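4.2 Rest and the small work of the house

In the previous section we looked at how the four congregations speak about paid work on the day of rest. On this point they agree with each other almost completely. The shop is closed, the office letter waits, and the farmer does only what the animals need. The agreement ends at the door of the house. When we asked about sweeping, cooking, washing dishes or taking out the garbage, the answers became longer and less sure, and within the same family they were often opposite.

The commandment itself does not give much help here. Exodus 20 forbids "any work" and then names the persons to whom this applies: son, daughter, servant, the animals, and the stranger inside the gates. The list is generous in persons and silent in tasks. Exodus 16 is more concrete, as it tells the people to bake and boil on the day before, and Exodus 35 adds the kindling of fire. Most members we spoke with in Zikier knew the first of these texts by heart. Fewer knew the second, and the third was mentioned only in Erano, where it is read aloud each year in May before the summer period of evening services.

The older rule in Zikier is written in the congregation's own house book, which is still given to couples at marriage. It says that the floor should be swept and the water brought in before sunset, and that "what falls after, lies until after." Several members quoted this sentence to us with a smile, but they also obey it. One family left a broken cup in the corner of the kitchen through the whole day, with a chair put in front of it so that the children would not step there. The mother did not think this was strict. She told us that the chair was her favorite part of the day, for it reminded her that the house could wait.

In Cikereck we found a different practice. There the teaching of the last 6 years has moved away from the list of tasks and toward the intention of the person. The pastors use mostly Mark 2:27, that the sabbath was made for man, and they apply it freely. If a mother feels peace when the dishes are clean, she may wash them. If a son feels peace when they stay in the sink, he may leave them. The difficulty is easy to see, and the members see it too. In a shared house the peace of one person is often prepared by the hands of another, and those hands are usually the same ones every week.

The next question follows from this one. The commandment includes the servant, and the modern house in these towns has no servant, but it has many devices. A washing machine may be filled before sunset and allowed to run. A stove may have a timer. We asked the members to consider also the case in which a household task is given over to a machine completely. Is the house then at rest, or does it only have another worker inside the gates?

Figure 2. Two robotic arms and a small wastebasket with a light blue bag.

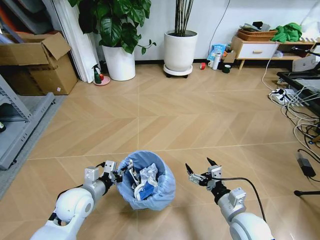
For one elder in Cikereck the whole question was put in the wrong place. A machine does not get tired, he answered, so it cannot be given rest, and we should not speak as if the Lord had pity on the iron. "But I get tired from listening to it," he went on. "If my house is making noise all day, I have not stopped. I have only sat down." He said that in his view the commandment asks a person to stop needing the result of the work for one day, and he doubted that a person who has arranged everything to continue without him has stopped needing it.

This answer is close to a distinction which we met also in the written material. The study letters of the Giraldo fellowship, a series of more than 1,000 pages that circulates among all four congregations, separate "ceasing" from "being spared." A person is spared when the task is done for him. A person ceases when he lets the task be undone. The letters say that both are gifts, but only the second one belongs properly to the day of rest, because only the second one requires trust. The manna story is used as the proof. The people were not spared the gathering on the sixth day, when it was double. They were asked to believe that on the seventh day there would be enough although no one went out.

We find the distinction useful, but we would like to make 2 remarks about its limits.

First, it speaks mainly to the strong member of the household. For a person who is old or sick, being spared is not a lower form of rest. An older woman in Erano described how for many years she could not bend down, and how a neighbor came after the morning service to do the low things in the house, the shoes, the dust, the lower shelves. Under the Zikier rule this neighbor was working. Under the Cikereck teaching she was free to do so if she had peace. The woman herself used neither of these arguments. She compared the visit with the healing in Luke 13, where the bent woman is made straight on the sabbath and the ruler of the synagogue is angry about the day. In her opinion, a neighbor who bends in the place of one who cannot bend is standing inside that story.

Second, the letters treat the household as if it had one will. The interviews do not support this. In 5 of the houses we visited, husband and wife gave different answers to the simple question of when the day of rest begins for them. The husband named sunset. The wife named a later hour, after the table was cleared, and in one case she named the next morning. The day that was kept in common in the calendar was not the same length for both. None of the congregational teaching we collected mentions this difference, although every member to whom we described it recognized it at once.

It may be that the text already gives the direction for an answer. The list in Exodus 20 begins with "you" and goes outward to the stranger. Deuteronomy 5 repeats the list and then adds a purpose, that the servant may rest "as well as you." The measure of the day is here taken from the one who has the least power to stop. If we read the household tasks in this light, the question whether sweeping is work becomes less important than the question who is still holding the broom when the others have begun to pray. The Zikier rule protects this person in a rough way, by forbidding the broom to all. The Cikereck teaching gives no such protection, and we return to this weakness in Section 4.3, where the practice of the common meal is discussed.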